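Skakach Home Forum > Kitchens and Dining > Tables

White table top, two years on – would you buy it again?

zanele_h
We're replacing the kitchen table in July and I keep coming back to white. The one I like is the Lernmont, £780 with the bench. My sister says I'll spend my life wiping it. We have a seven-year-old and a dog. Has anyone lived with a white top for a good while?

Pottingshed
Had one for 10 years. Crumbs show, but crumbs show on dark tables as well, and dust is far worse on black. The only thing that ever marked ours for good was turmeric.

marrow_lane
I'd disagree. Ours went yellow at the end nearest the window and never came back. We'd left a runner on it all summer, so now there's a stripe down the middle. I wouldn't pay £780 for one.

Pottingshed
That depends on the finish, surely. Ours was in full sun and stayed the same colour.

marrow_lane
It may do. I can only say what happened to mine, and the shop wasn't interested.

Chien
Ask for a sample piece before you order. Put tea, beetroot and felt tip on it, leave it overnight and wash it with ordinary washing-up liquid. If they won't send one, buy elsewhere. And don't use cream cleaner on it – it dulls the surface and then everything sticks.

zanele_h
Thanks, I'll ask. Does a big white top make the room feel cold? Ours faces north.

onetar22
I found the opposite. It throws the light back up and we put the lamp on later in the evening. Glare can be a nuisance at breakfast, though. Go for matt if there's a choice.

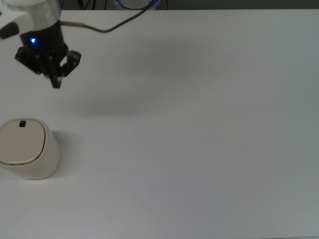 2 min read

marrow_lane
Matt is harder to get clean in my experience. Pencil gets into it.

Chien
Pencil comes off with a plain rubber.

Pottingshed
It does, and so does most biro if you're quick.

zanele_h
Sample requested, they said 7 working days. I'll do the beetroot test and post the results. My sister is still voting for oak.

marrow_lane
I'm with your sister.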